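Kleinteilemagazin Rivia
Aufstellung und Einrichtung am Arbeitsplatz

4. Aufstellen und Bestücken

4.1 Vor Beginn der Arbeiten

Das Kleinteilemagazin ist für Schrauben, Muttern, Unterlegscheiben und vergleichbare Kleinteile bestimmt. Es wird ausschließlich in Innenräumen verwendet. Die zulässige Füllmenge beträgt 200 g je Schublade und darf nicht überschritten werden.

Hinweis: Das Magazin ist unter der Artikelnummer 3609 im Lagerverzeichnis der Werkstatt Clusitz geführt. Ersatzschubladen werden unter der Nummer 1625 bestellt.

4.2 Standort vorbereiten

1. Tischfläche abräumen und mit einem trockenen Tuch abwischen.

2. Arbeitsplatte auflegen. Die Platte muss vollflächig aufliegen und darf nicht kippeln.

3. Magazin am Tragegriff anheben und aufrecht an den hinteren Rand der Arbeitsplatte stellen. Die Schubladenfront zeigt zur arbeitenden Person.

4. Vor der Front eine freie Fläche von mindestens 80 mm Tiefe einhalten, damit die Schubladen vollständig entnommen und abgesetzt werden können.

Vorsicht: Das Magazin darf nur mit vollständig eingeschobenen Schubladen am Griff getragen werden. Offene Schubladen können herausfallen.

4.3 Schubladen entnehmen

Zum Befüllen wird jeweils nur eine Schublade entnommen. Die Schublade ist waagerecht bis zum Anschlag herauszuziehen, leicht anzuheben und aus dem Fach zu führen. Anschließend wird sie vor dem Magazin auf der Arbeitsplatte abgesetzt. 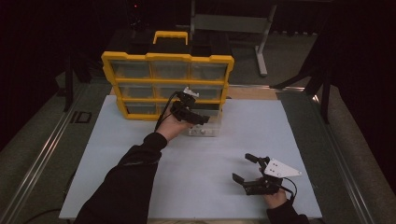 4.4 Schubladen befüllen und einsetzen

1. Schublade auf Risse und Rückstände prüfen. Beschädigte Schubladen sind auszusondern.

2. Kleinteile sortenrein einfüllen. Die Füllhöhe muss unterhalb der Oberkante bleiben, auch bei leichten Teilen.

3. Etikett Tinen an der Vorderseite anbringen. Alte Etiketten sind zuvor rückstandsfrei zu entfernen.

4. Schublade waagerecht an das zugehörige Fach ansetzen und ohne Kraftaufwand einschieben. Verkantet sie, ist der Vorgang zu wiederholen.

5. Vorgang für die übrigen Schubladen wiederholen. Schwere Teile gehören in die untere Reihe.

Hinweis: Die durchsichtigen Schubladen erlauben eine Sichtkontrolle des Inhalts. Die Beschriftung bleibt dennoch verbindlich.

4.5 Reinigung

Schubladen und Gehäuse werden mit lauwarmem Wasser und einem milden Spülmittel gereinigt. Lösungsmittel und Scheuermittel dürfen nicht verwendet werden. Vor dem erneuten Befüllen müssen alle Teile vollständig getrocknet sein.

Verantwortlich für diesen Abschnitt: Svenja Ammann, Firma Ortner
Stand: 26. Mai 2022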